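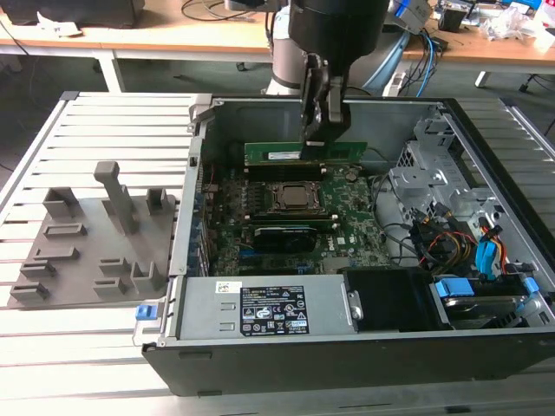 ### 4.2 Comparing the two finger sets on memory modules

We turn now to the part of the study that took the most patience, and the part we were most often asked about when we showed early results to our colleagues. The fingers compared in this section are the stock set that came with the gripper, which we call Zosik after the drawer they were kept in, and a narrower set that we drew up in our own shop and named Ostell. Both were run with the same arm, the same controller and the same desktop computer, laid on its side with the side panel off so that the arm could come straight down to the board.

Memory modules are a friendly part to a person and a rather unfriendly one to a gripper. A person holds the module by its edges, feels for the notch, and leans on it a little. Our gripper has to take hold of a thin card along one edge, carry it over a case full of cables and metal, and bring it down along a line where a small tilt is enough to stop it from going in. Figure 4 shows the three places where we think most of the difficulty lives: the approach to the slot, the fingers close to a board in the fixture, and the whole work area with the fixture plate next to the computer.

Each finger set was given 300 attempts, split over several days so that neither would have all its runs on a fresh calibration. An attempt began with the module standing in one of the printed holders and ended when the module was seated, dropped, or given up on by the controller. We counted a module as seated only when both ends had gone down fully, and a person checked this by hand every time. It was slow work, and we are grateful to Valquíria Toledo for doing so much of it with such good cheer.
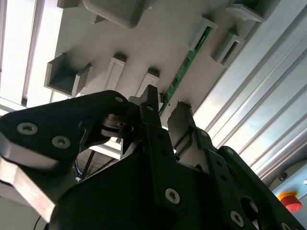 Picking the module up turned out to matter more than we had expected. We went into the work believing that nearly all of the trouble would be at the slot, and so we spent our first weeks there, tuning the downward push and the small side-to-side search. Only when we went back through the wrist camera recordings – all 3,650 clips of them, counting the practice runs – did we see how often a bad insertion had started with a crooked grasp. If the fingers closed while the card was leaning in its holder, the lean came along for the whole trip. The slot was simply the first place where anything noticed.

The two finger sets behaved differently in this respect. With the Zosik fingers, the wider pads tended to straighten the card as they closed, which was a kindness, but they also bumped the neighboring holders when the plate was crowded. The Ostell fingers passed between the holders easily and almost never touched a neighbor, yet they were more willing to keep whatever lean they found. We tried a second, softer closing move for them, in which the fingers open again by a small amount and then close, and we liked it well enough to leave it on for all of the counted runs.

We should also say a word about the wrist camera. It sees the fingertips very well and gives the controller a good close look before the grasp. It is much less help once the module is over the motherboard, where the card itself hides the slot. The fixed camera sees more of the case at that moment, at the cost of detail, and we found that the operators leaned on it for judging height – even those who had told us beforehand that they would hardly use it. 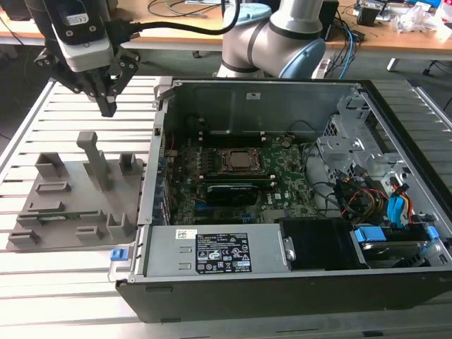
The layout of the work area was kept the same for both sets. The fixture plate stayed to the left of the computer, and the path between the two was planned once and then left alone. We did test moving the plate farther away, in a short side study of 5 runs per set, and saw no change worth reporting, so those runs are left out of the totals.

**Figure 4.** The memory module task. First: a module held over its slot in the open computer. Second: the gripper fingers near a green circuit board strip in the printed fixture, from the wrist camera. Third: the work area, with the fixture plate to the left of the computer.

Scores for both finger sets, along with the length of each attempt, are given in Section 4.3. The controller comparison between Dastora and Makowska follows in Section 5 and uses the Ostell fingers throughout.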